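Quarterly Safety and Housekeeping Inspection – Wiscombe Hall, Clavport
Inspection date: 29/01/2023
Areas covered: main hall, kitchen, craft room, store, boiler cupboard, outside steps
Previous inspection: November

Ratings used: OK / Needs work / Fail. Comments follow each item where there is something to add.

1. Exits and escape routes

1.1 Main doors open fully from inside without a key – OK
1.2 Side door in main hall – Needs work
Door sticks at the bottom and takes a hard push. It was noted in November as well. Plane the bottom edge and check again before the next evening booking.
1.3 Exit signs lit – OK
1.4 Corridor clear – Needs work
Stacked chairs were standing outside the restrooms. The corridor has to stay clear at its full width, including during setup. Chairs moved to the store during the inspection.
1.5 Outside steps and handrail – OK
One loose tread strip on the bottom step was glued down last fall and has held.

2. Fire equipment

2.1 Extinguishers in place and in date – OK
Tag on the kitchen unit is hard to read. Ask Petrauskas to replace it on their next service call.
2.2 Fire blanket in kitchen – OK
2.3 Smoke alarms tested – Needs work
Craft room alarm sounded but was weak. Replace the battery. All others loud and clear.
2.4 Assembly point sign – Fail
Missing from the parking lot fence. Bracket is still there. New sign to be ordered.

3. Electrical and heating

3.1 Portable appliances tagged – Needs work
The Jisen fan heater in the store has no tag. Taken out of use and labeled until tested. Groups should not bring their own heaters.
3.2 Extension cords – OK
3.3 Boiler cupboard free of storage – Fail
Two bags of costumes and a roll of carpet were leaning against the boiler casing. Removed the same day. This cupboard is to be locked from now on and the key kept in the office.
3.4 Water heater in kitchen – OK
Set at 47 degrees Celsius. Leave it there.
3.5 Electric meter reading – 1391

4. Craft room and cleaning supplies

4.1 Floor free of trip hazards – OK
4.2 Tables stable – OK
4.3 Cleaning products kept in labeled bottles – see comments
4.4 Cloths sorted and stored – see comments 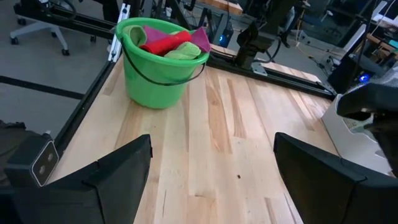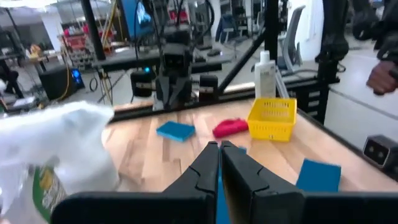
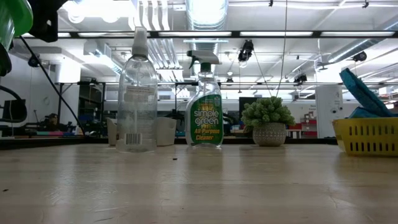 The rule on bottles has not changed since the last checklist: whatever is inside has to be named on the outside, and nothing gets poured into a drink bottle or food jar. The Simple Green has its maker's label facing out and passes without comment. The clear pump-spray bottle beside it has a printed label and a barcode, but a clear liquid in a clear bottle could be anything to someone in a hurry. Add a second label in large marker letters giving the contents and the fill date. If a bottle is found with no label at all, do not sniff it to find out. Set it aside and report it.

Mixed colors of cloth in one bucket are fine for craft tables. They are not fine for the kitchen or restrooms, where the color code on the store door applies – red for restrooms, green for kitchen, blue for general use. Any cloth that has been used with solvent or oil goes in the lidded metal can outside, never back in a bucket.

4.5 Safety data sheets on hand – Needs work
Folder is in the office but two sheets are out of date. Print new ones and put a copy on the inside of the store door.
4.6 Products out of reach of children – Needs work
The cabinet lock works but was found open on arrival. Lock it after every session, including when another group is coming in straight after.

5. Kitchen

5.1 Refrigerator temperature – OK
5.2 Range hood filter – Needs work
Greasy. Soak and refit.
5.3 Handwash sink has soap and paper towels – OK
5.4 Floor in front of range – OK
5.5 First aid kit – Needs work
Burn dressings used and not replaced. The log sheet was blank, so there is no record of when or for whom. Fill in the log every time the kit is opened.

6. Main hall

6.1 Capacity notice displayed – OK
Limit is 80 seated. Hirers are told this on the booking form and again at key pickup.
6.2 Stage steps – Needs work
White edging is worn on the left side. Retape.
6.3 Curtains and flame retardant certificate – OK
6.4 Window restrictors – OK

Actions to be closed within 8 days: 2.3, 2.4, 5.5
Actions to be closed before the next inspection: 1.2, 3.1, 4.3, 4.5, 5.2, 6.2
Items 1.4, 3.3 and 4.6 will be spot-checked without notice.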